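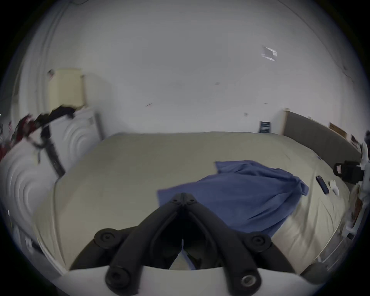

Hand-held gripper over the bed in the bedroom setup, with the blue cloth on the cover.

Equipment planning meeting, September
Ballitz room, 2:00 p.m.
Chair: Güven Kurtuluş

1. Notes from the last meeting
Accepted with one change. The Gorville site asked for spare jaws, not spare bases. The order sheet has been corrected.

2. Hand-held grippers
The Harerico quote covers 20 units, delivered in two lots. Güven asked if the first lot could be smaller so the bedroom work is not held up by a late shipment. Harerico will take a first lot of 5 with no change in unit price. Agreed to order on those terms.
Spare screws and jaw pads are not in the quote. Purchasing will ask for a separate price and keep it under the parts line.

3. Robot arms for Gorville
The budget has money for 4 arms this year. The Barua bid includes mounting plates but leaves out training and freight. The other bid includes freight and is higher overall. There was some disagreement over whether training is needed. No decision. Barua will be asked for a full delivered price before this comes back.

4. Bedroom supplies
Bed covers and cloths for the folding tasks are still being charged to office supplies. They move to the project budget from next month. Request for a second bed deferred until floor space at Gorville is confirmed.

5. Storage and charging
Two lockable cabinets approved. The charging shelf was left off the list by mistake and has been added.

Actions
Güven: sign the Harerico order and send delivery dates to Gorville.
Purchasing: spare parts price; delivered price from Barua.
Gorville: floor plan with outlet locations.

Meeting closed at 2:50 p.m. Next meeting same room, after the Barua price is in.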